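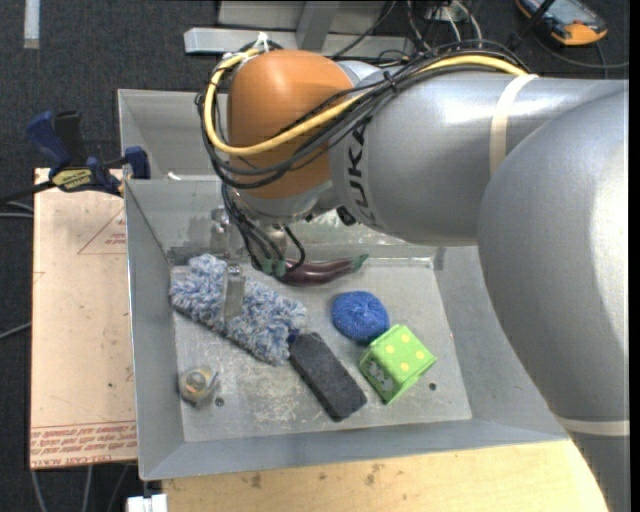 A KUKA arm over a gray metal bin of small objects.

Care of Sourdough Starters and Other Living Cultures in the Home Kitchen
Presorel Household Science Service – Kitchen Notes

A sourdough starter is a mixed population of yeasts and bacteria. It is often described as a single organism, and the description leads to poor handling. Households that keep a starter, a yogurt culture or a kefir culture are advised to follow the practices set out in these notes.

Feeding
Feed a starter held at room temperature once a day with equal weights of flour and water. A starter held in the refrigerator may be fed once a week; many households find Friday convenient, as the jar is then ready for weekend baking. Weigh the flour. Cup measures vary too much between users to give a steady result.

Discard all but a spoonful or two before each feeding. The discarded portion may be used in pancakes or crackers, provided it smells sour and clean. A pink or orange streak, or any fuzzy growth, means that the whole jar must be thrown out. Scraping off the surface is not sufficient.

Containers
Use straight-sided glass jars with loose lids. A tightly sealed jar can build up pressure. Mark the level of the culture with a rubber band after feeding, so that the rise can be read later. Wash jars in hot water with ordinary dish soap and rinse them well.

Keeping a reserve
Every household culture should have a reserve. Spread a thin layer of active starter on parchment paper, leave it at room temperature until it snaps cleanly, and store the flakes in a labeled envelope in a dry cupboard. To revive the flakes, soak them in lukewarm water and feed as usual for several days.

The Service keeps dried reserves of 153 starters from homes in Vusia and Remik. Of the 162 envelopes received, nine showed mold on arrival and were destroyed. In most of these the flakes had been folded away while still soft in the middle.

Yogurt and kefir
Set aside a few spoonfuls of plain yogurt before serving, using a clean spoon – never one that has touched food. Replace the culture when the set becomes thin or stringy. Kefir grains should be moved to fresh milk daily and strained through a plastic or stainless steel sieve.

Labels
Write the name of the culture, the flour or milk used and the month of the last drying, for example "Rye, Diệp, May." Cultures passed between neighbors should carry the same label. Wheat, rye and milk must be stated in full for the benefit of persons with allergies.

Printed copies of these notes may be requested by quoting leaflet 2469.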